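So I finally did it, I finished the Hundwood mystery series, all of it, and now I don't know what to do with my evenings. I started the first one in January because Haris Awan would not stop talking about it (he lent me his copy with tea on half the pages) and I figured I'd read a chapter or two to be polite. Well! The last book alone is over 500 pages and I read most of it in two sittings, the second one ending at three in the morning with a cold piece of toast on my knee.
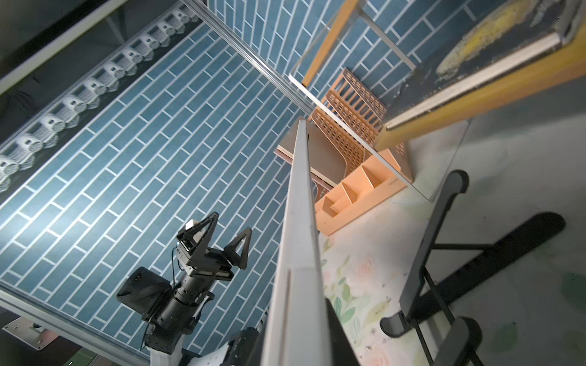

Blue-gray tile, white grout.

If you haven't tried them, they're set in Asgate, a small harbor town where everybody owes everybody money. The detective is a retired piano tuner named Rizvi who mostly solves things by being too nosy to go home. I loved her right away. The second book drags, I'll admit that, and there's a whole stretch with a lost ferry timetable that I skimmed – but stick with it! Book three is where the Lamomik Hotel comes in, and the hotel chapters are the best thing in the whole series. I read page 102 out loud to my sister over the phone and she ordered the set before we hung up.
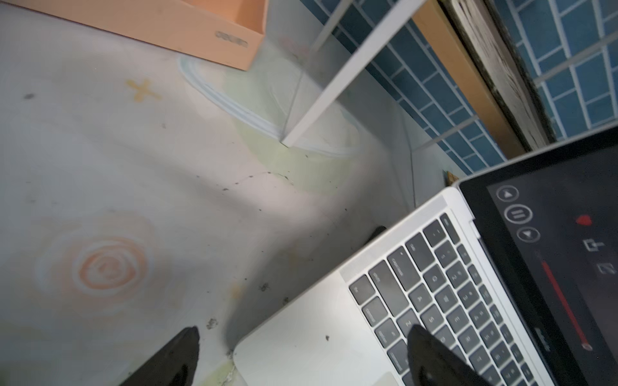
I did try the audiobooks too, for when I'm cooking, and I'm still not sure how I feel about them. The reader is good with Rizvi but he gives the harbor master this growly pirate voice that made me laugh in all the wrong places. I also lose my spot constantly. Give me a long red slider like the one on that laptop and I will drag it straight past the murder, every single time, and then have to sit through the same funeral again to find out who wasn't there. Paper for me, I think, except on dishes nights.
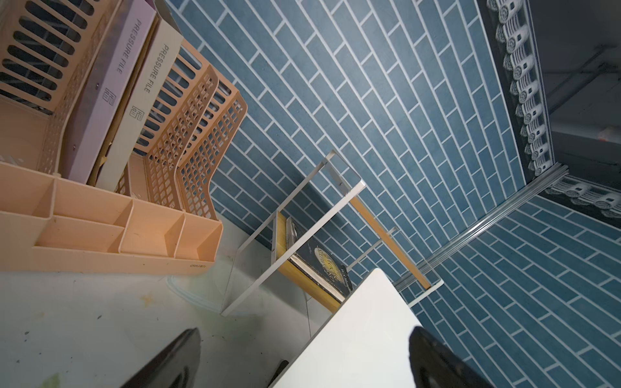 My favorite, and I know Rezaul Karunaratne is going to argue with me in the comments, is the fourth one, where the whole case hangs on some old town records that Rizvi isn't supposed to see. She's so happy in that archive! I get it, I'm a sucker for anything kept on a shelf with a title on the spine. Two binders that both say PRESSURE FILE, one lavender and one cream, and I'd already be making up a plot about which of them the clerk didn't want opened. Rezaul says the fifth is better because of the storm, and fine, the storm is great, but the ending is rushed and I will not be moved on this.

Next up is either a reread or that big family saga my sister keeps pushing on me. It's got 109 chapters and a family tree in the front, so wish me luck.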